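**Reheat rings on a dark tabletop: refinish or leave?**

**udel_finish** — 16/06/2023
Dark dining table, lacquer over stain. Hot dishes left white haze in the film. Bare wood is untouched as far as I can tell. Options are alcohol wipe, rubbing out, or strip. I'd like to avoid stripping.

**morness50**
Haze is moisture trapped in the lacquer. Wipe with denatured alcohol on a barely damp cloth, fast passes, then wait a day. If it remains, 500 grit with mineral oil.

**rajput_k**
Disagree on the 500. On gloss it leaves a dull patch you will chase across the whole top. Start with rottenstone.

**morness50**
The OP hasn't said it is gloss.

**udel_finish**
Satin. Table in normal use:
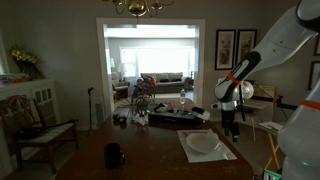
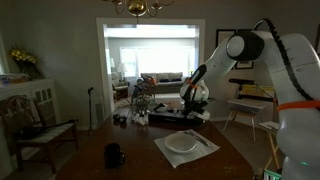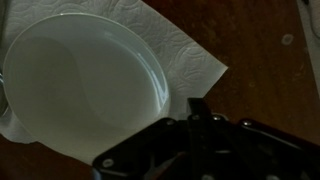

Film is 13 years old, no wax that I know of. Alcohol did nothing on a test spot under the leaf. I now keep something under the dishes, either a placemat or a paper towel like the one under the bowl in the last shot. Is paper enough for hot soup?

**rajput_k**
No. Paper passes heat and steam. Use cork or felt — 16 oz wool felt works.

**Kendra Wong**
Agree on cork, disagree on rottenstone for satin. It will raise the sheen. Gray pad and paste wax, with the grain.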